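08/10/2018

Notes for me, and for Umesh and Brenda, who both asked how the bar night write-up is coming along. Slowly! I've got 45 pages of scribbles from Cletley and about five of them are readable.

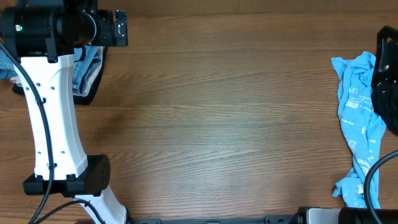
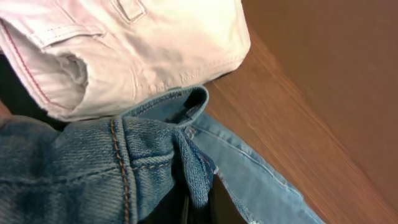
So, the drag bingo chapter. I sat in on it twice and I still think it's the heart of the whole thing – regulars in their own chairs by eight, strangers hovering near the door until somebody waves them over. Catalina says I'm too soft on the place and should put in more about the drinks prices (fair, they're awful). Draft is at 3,000 words and she wants it shorter.

Tried reading the opening out loud to Aldana. She laughed at the coat check story and went quiet at the bit on dating apps, so I'm moving that bit later and cutting the joke in front of it.

Still to do: ask Benjamín if he's okay with his first name being used, or if he'd like a made-up one. Find out what the bar was called before it was Milurus, because I've heard two different answers. Go back in January when it's dead and see who turns up anyway – Brenda, you're coming with me.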